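## 3. Preparing the storage bins and loading the Brerkero label printer

Before you print the first label, please decide how the bins will be numbered. It is easier to change the plan on paper than to peel off labels later.

1. Write a list of all bins. Give each bin one number and one short name.
2. Start the numbers at 111, so that every label has three digits. The printer then keeps the same letter size on all of them.
3. Clean the outside wall of the bin with a dry cloth. If there was old glue, use a little alcohol and wait until it is dry.
4. Open the printer cover and put in the roll with the paper side up.
5. Close the cover until you hear a click. Press **Feed** once.

> **Note:** One roll gives 1,000 small labels or 223 large ones. For bins we recommend the large size.

> **Caution:** Do not touch the print head with fingers. It can stay hot for 3 minutes after printing.

Put the label on the outside of the short wall, near the top. The sloping inner wall of a bin is not a good place, as the goods rub on it and the text becomes hard to read. 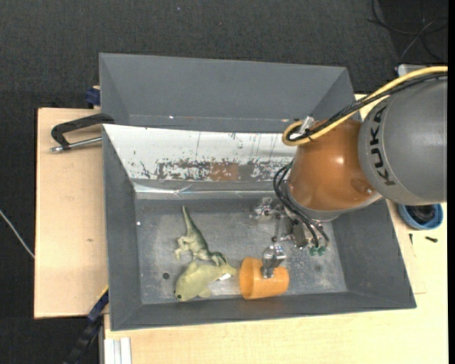 A reader from Mokbridge wrote to us in June that the short wall did not work for them, because their bins stand with the long side to the aisle, and asked if two labels with the same number are allowed. They are allowed. Set **Copies** to 2 and do not print the label a second time from the list, otherwise the printer will go to the next number.

### 3.1 Printing the labels

1. Choose **Bins** in the menu, then **New series**.
2. Type the first number and the last number.
3. Press **Test**. Only one label comes out.
4. Compare the test label with your list. If the text is too light, raise **Darkness** by one step and test again.
5. Press **Print all**.

> **Note:** If the label comes off at a corner, press it again with a soft cloth from the middle to the outside. Labels must not be used a second time after they were removed.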